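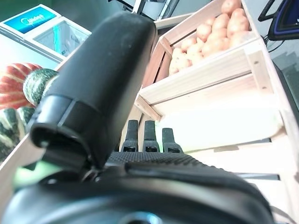

Slide 1: potatoes in the top crate, pale pine, nail holes and all.

Okay, hi everybody. I'm Yara, I run the vegetable side of the shop at Pustgate, and I've been given a slot to talk about crates. Yes, crates! If you came for the talk on cold storage, that's next door, and I won't be hurt if you sneak out.

(Wait for people to sit. Leave slide 1 up for the whole first part.)

So, potatoes. I want to start with them since they're the thing customers buy without looking at, and that bugs me. Somebody will stand there for ages choosing a tomato and then grab potatoes like they're picking up gravel. When I took over the stand I wanted people to slow down at the potatoes, even a little, and the way I got there was wood and height.

Look at how full that top crate is. Heaped, right up to the corner. I'm a big believer in the heap. Half a crate of potatoes looks like leftovers, and people dig around in it as if the good ones must be hiding at the bottom. Same potatoes, piled up and tight together with light on the skins, and folks just take from the top and go.

Now the front board. I like a wide front slat on a potato crate – it takes the weight and it stops the roll. We used to have skinny slats with gaps, from before my time, and small potatoes came through them all day long. Wissam Farah, who builds for us, switched everything to one broad plank and I stopped finding potatoes under the register. Thank you, Wissam! (He's in the back, he'll hate this. Point anyway.)

And leave the wood alone. No paint, no varnish, please. I had a long back-and-forth with the people at Rizk, who do our store signs, and they wanted the whole stand dark green. Tan potatoes on pale pine look warm. Tan potatoes on dark green look like a school cafeteria. I won that one, but it took 7 emails.

Tiers next. Potatoes up top, longer and paler stuff on the shelf underneath. People ask why I don't put the heavy things low, and it's a fair question. My answer is that a crate you can see into beats a crate you have to bend for. You do need a solid post at the side if you're going to load the top like that. Our first try, over at the Plirkau store, leaned. We fixed it with a board along the bottom and a lot of bad language.

(Ask here: who has had a stand lean on them? Let a couple of people tell it. Don't let it run past five minutes.)

Light. Ours is bright, and on the lower shelf I'd say too bright. White vegetables just wash out under it, you lose all the shape. I keep meaning to angle the lamps. Also, light turns potatoes green if they sit, so I refill small and often and rotate the old ones forward. We cover the stand at closing with plain cotton sheets.

Money, quickly. The stand cost us 213 dollars in lumber and nails, plus Wissam's time, and I'm not saying what that was with him in the room. The ready-made one in the Wateck catalog was a lot more and came in gray plastic.

(Drink some water.)

Last bit is sweeping. Potatoes bring dirt, and the dirt ends up in the corners of the crate. Tip everything out every January, brush it down, check the nails, let it air overnight. I have 32 crates and it takes me a full afternoon with the radio on.

Questions, then the coffee's in the hall. Handout with the crate measurements is on the chair by the door, take one for your carpenter.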